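Section 4: Teaching the belt station

By now you should have the Merberg workspace installed on your laptop and the two arms talking to it (if not, go back to Section 3, because nothing below will work). This is the part I like best! It's where our club's sorting project stops being a pile of files and starts moving stuff around.

I wrote this for new members who weren't here in July when we rebuilt the belt station for the Kiss round. Kiss is just our name for the easy challenge, keep it short and simple, one object at a time. The harder one is called Munamer and it has its own section later on.

Before you start

You need two people. One person teaches, the other one stays by the pendants with a hand near the red stop. Swap whenever you like, but say it out loud when you do — I've been on both ends of a silent swap and I don't recommend it.

Caution: If the belt is running, keep sleeves, hair and lanyards away from both ends of it. The drive end is the worse one.

4.1 Set the pick and drop points

1. Leave the belt stopped. You can teach the whole drop with it standing still, and I'd rather you did.

2. Put the bin on the table behind the belt. Any of our plastic bins will do, as long as it's the same one you'll use for the run.

3. Open the station file and choose TEACH for the right arm. The left arm should go to HOLD. In HOLD it keeps its pose but will still answer a stop.

4. Jog the gripper over the bin and bring it down slowly. For long objects, go in at one end and let the object lie down along the bin when you release it.
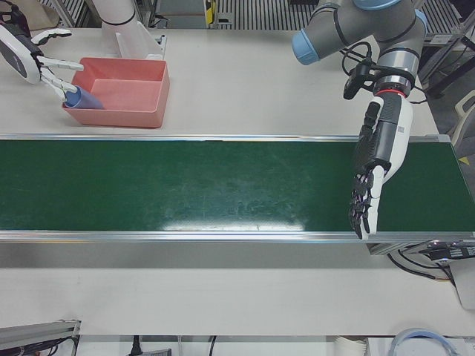

5. Save the point as DROP_A. Then back straight up, at least a hand's width, and save that one too as DROP_A_UP. Everybody forgets the second point and then the gripper comes in sideways and shoves the bin across the table.

6. Set the approach speed to 79. I know, weird number. We tried a bunch of values one afternoon and the rounder ones either dawdled or bumped the rim, so 79 stayed in the file and I've gotten fond of it.

Note: If you swap the bin for a deeper one, redo step 4 from scratch. Don't just type a new height into the file. I did that once and spent the rest of the evening straightening a finger pad.

4.2 Teach the hand

The hand on the left arm is a different animal from the gripper. The gripper has open and closed and a little bit in between. The hand has a grip table, which is a list of how far each finger curls, and you pick a row from it for each object. Ours is kept in a file called Ritex (named by whoever started it, before my time).

1. Switch the left arm to TEACH and the right arm to HOLD.

2. Load Ritex and pick row 2. That's the cup grip, and it's the kindest one to start with.

3. Set the closing force to 153. The scale goes up to 200, and at 200 you will crush a paper cup flat. Ask me how I know! Plastic cups forgive you a lot more, so practice with those.

4. Bring the hand in from the side with the fingers open. Close in small steps and watch the thumb side — if the cup starts to turn before all the fingers have touched it, open up and come in a little lower.

5. Lift the cup clear of the side rail before you rotate anything. Wrist turns go in only after the lift point is saved.
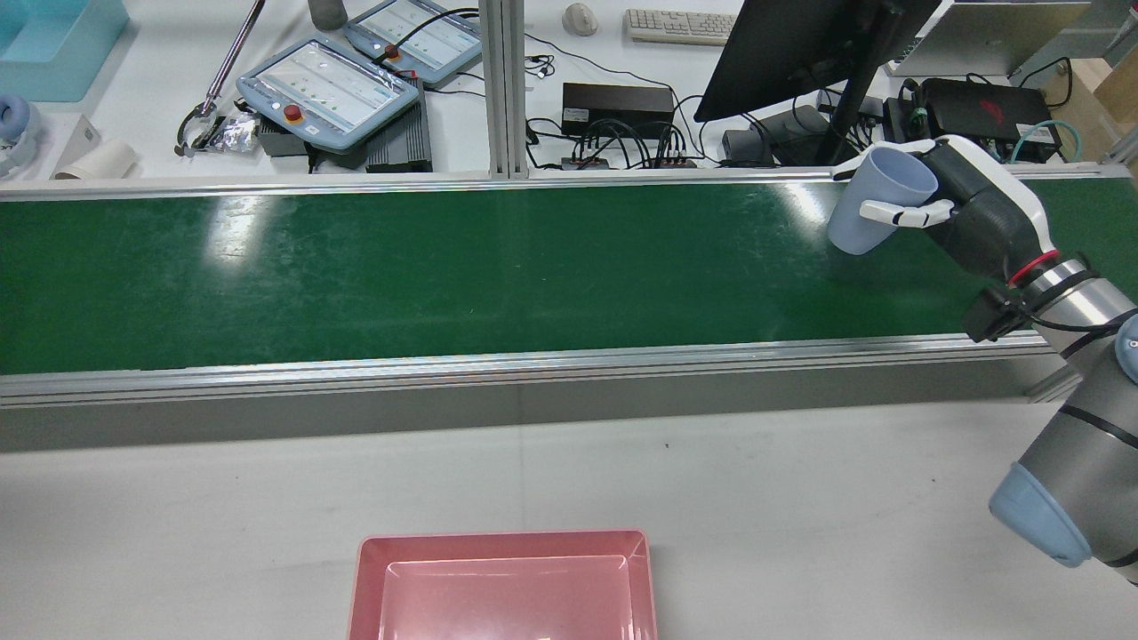 6. Save the lift point as CUP_LIFT and the turned pose as CUP_SIDE. You'll want both, because the Munamer file calls them by name and it gives you a really unhelpful error if one is missing.

7. Run the two points back and forth at low speed a few times. If the cup slips, go up a few notches on force. If it dents, go down.

Caution: Never reach in to fix a cup while the hand is closed on it. Stop, open the hand from the pendant, then reach in. It takes maybe four extra seconds and your fingers are worth it.

Note: Park your laptop and keyboard on the far bench, well outside the arm's reach. The reach is longer than it looks when the arm is folded up.

4.3 Clamps, cables and the pendants

Okay, this is the boring bit, but most of our lost sessions came down to something loose on the table and not to anything in the code.

1. Put both pendants where the stop person can get to them without leaning over the belt. Screens up, stop buttons uncovered, nothing stacked on top.

2. Check that each stop works. Press it, see the arm drop out of TEACH, twist it to release, and clear the message. Do it for both, every session.

3. Tighten any clamp you plan to use by hand first, then give it a tug. If you can wiggle it, so can the robot.

4. Small metal parts stay in their bag until you need one. A screw on the belt will find the gap at the drive end, I promise.

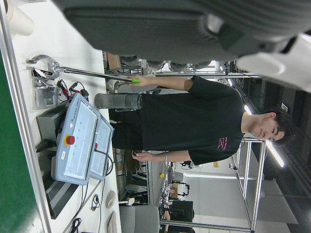
5. Follow each cable from the plug to where it ends. You're looking for loops hanging near an arm or anything stretched tight. Spare length gets coiled and tucked away from the edge.

6. Loose jumper wires go back in the drawer at the end of the day, even if you think you'll be using them tomorrow.

If an arm won't come out of HOLD, check the stop buttons before anything else. Nine times out of ten one of them is still pushed in. If both are released and it still won't budge, close the station file, open it again and reload your points. If that doesn't do it either, leave everything as it is, write down the message on the pendant and find Vilmos Kozma or me. Please don't power cycle the control box on your own — it loses the zero position on the hand and we have to do Section 2 all over again.

4.4 First full run

1. Clear the belt. Put one object on it, only one.

2. Both arms to AUTO, speed on low.

3. Stop person says ready, teaching person presses start.

4. Let it finish the whole cycle before you change anything, even if the first drop is ugly.

Save your station file under your own name when you're done, so the club copy stays the way it was. Timing the belt to the arms comes next, in Section 5.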